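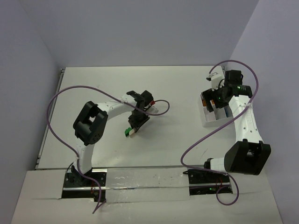 Elvira Henao would sort by shape first and leave color for last, on the grounds that color is what the eye does anyway and shape is what decides whether a piece goes back in its slot. She said so on the phone this morning, before I had started, and added that if I sorted by color I would be doing the whole box again in January.

27 October 2018

Started on the mixed toy box from Orellana. The lot came as one carton with no lids, no instruction sheets and a packing slip that reads "small pieces, assorted." Weight on the Sodis scale, carton included: 1,000 g. The carton by itself was not weighed, so the figure is of limited use. I will weigh it when it is empty.

Method for today. A few pieces at a time on the white surface, middle of the table, nothing stacked. White is the best ground I have tried for this. The darker colors read at once, yellow reads well enough, and only the white parts give trouble. The green-and-white piece is a case in point: the green face is easy to find, but the white end disappears against the table except for its shadow. For the white parts I may go back to the gray felt. Felt holds dust and has to be brushed between batches, so I would like to avoid it.

Shape classes, as they stand tonight:

A - discs and anything with a round outline
B - rectangular pieces
C - pieces with more than one color on them, whatever the outline
D - undecided

Class C already conflicts with B. The green-and-white piece is rectangular and also two colors, and I wrote it down twice before noticing. Elvira's rule settles it: shape first, so it goes in B with a note. That leaves C with very little reason to exist. Left it in the notebook for now with a pencil line through it.

Washing. Lukewarm water, one drop of soap, soft brush, towel. Left 10 minutes between rinsing and handling. Pieces with printed faces were kept out of the water and wiped instead. One printed face had already lost a corner of its print when I unpacked it, and I don't want to be responsible for the rest.

Burrs. A few edges have a raised seam from molding, enough to catch a fingernail. Used 600 paper, folded, three light passes. It leaves a dull line on glossy plastic. Tried the next piece with two passes and the line was fainter but the seam could still be felt. No good answer yet. For pieces that only have to sit in a tray the seam does no harm, and I stopped there.

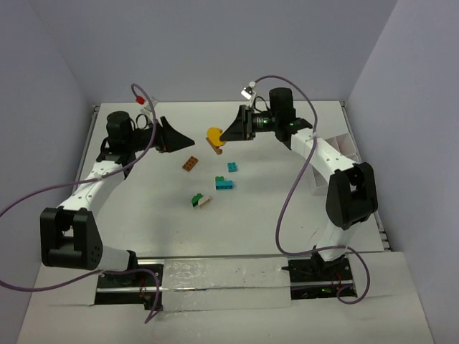
Yellow disc with the wedge notch, upright, with the loose pieces near the middle of the table.

The yellow one took up more of the notebook than it deserves. It is a flat disc with a wedge taken out, and everybody who has seen it gives the same name for it. I have entered it as "disc, notched, yellow" and put the popular name in brackets. Two questions about it remain open. First, whether the notch is a feature of the piece or a seat for a second piece that is missing. I tried the smaller B pieces against it and none fit squarely. Second, whether it is meant to be stored flat or on edge. On edge it takes less room in a narrow slot, and the notch makes it easy to pick up. Flat, it wastes a full compartment.

Trays. The Donus tray has 11 compartments, all the same size, which is wrong for this lot. Measured the dividers: they lift out, but they don't slide, so the choice is between one compartment and two joined. I asked Drukarport for a price on labels, small, matte, black on white, with the class letter and a short name. Their form wants the final text before they will quote. The final text depends on whether class C survives. Wrote the labels by hand on masking tape in the meantime.

Notes for the next session:

Weigh the empty carton.
Decide on C. Probably drop it.
Try the notched disc on edge in a half-width slot, with a strip of card as the divider.
Find a better ground for white parts. Pale blue paper is worth a try, if there is any left.
Ask Orellana whether a second carton was meant to come with this one. The slip has a line for it, left blank.

Called Elvira back in the evening to report on the double entry. She asked how many pieces were in D. I told her, and she said that D was too full for a first day and that I was being fussy about what counts as round. Possibly so. A piece with one flat side is not round by my definition, and I have not found a definition of hers that excludes anything. Agreed to send her the list of D with outlines drawn at full size, in pencil, one page.

Tape labels are holding. Brush rinsed and left on the sill to dry.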